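Narnero Reading Rooms > Events > Open Day > Call for participants

Participants wanted for the hand-held gripper open day

The Kiiskinen group invites adult visitors to try a simple gripper tool between the bookshelves. We look for people with no technical background. You do not need to know anything about robots, and you do not need to prepare.

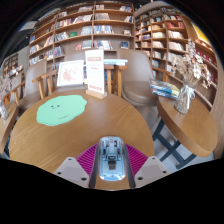
Each participant works for one session of two hours, with breaks whenever you want. You pick up everyday objects with the tool and put them down again, slowly, at a table with a mint-green mat. A clear computer mouse, which you take between the two ribbed magenta pads, is one of the objects. The recordings go into the Goltari collection, where we have now 1,132 of them. Our goal for this season is 2,000.

We ask that you are 18 or older, can stand for some minutes without difficulty, and can hold a light tool in one hand. Left-handed people are very welcome – we have too few of them. Please leave rings and bracelets at home.

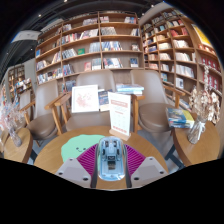

Narnero, January

The open day starts at 10 a.m. with a short demonstration by Corrado Farina, who will also answer questions. Sessions are at 11 a.m. and at 3 p.m. Visitors who only want to watch can come at any time until 6 p.m. and do not have to register. Participants receive a book voucher and a printed certificate. Travel costs are paid back for trips inside the Discombe area, if you keep the ticket. 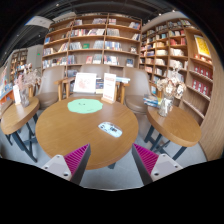

Gripper open over the round table, reading area.

To apply, write us a short message with your name, your age, which hand you prefer and which session suits you. Please write also if you need a chair or an interpreter. We answer every message, but places are limited and we can not keep one without a confirmation from you. Before the session you will sign a consent form – you may read it in advance, just ask for it.

Contact | © Narnero Reading Rooms | Back to top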